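Torres store room refit: progress to the end of December

The metal bins ordered from Jerkholm have all arrived, and the old cardboard boxes are gone from the Torres room. Spending stands at 2,089 against the grant. Labels are still on order. 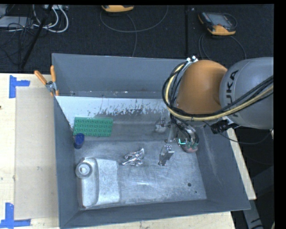
When will the small parts be moved over? The move starts on Monday and should take 10 working days.

The Trullach shelves were delivered short and the missing uprights are promised for next month. We have kept back 900 to pay for them. The carpet stays as it is.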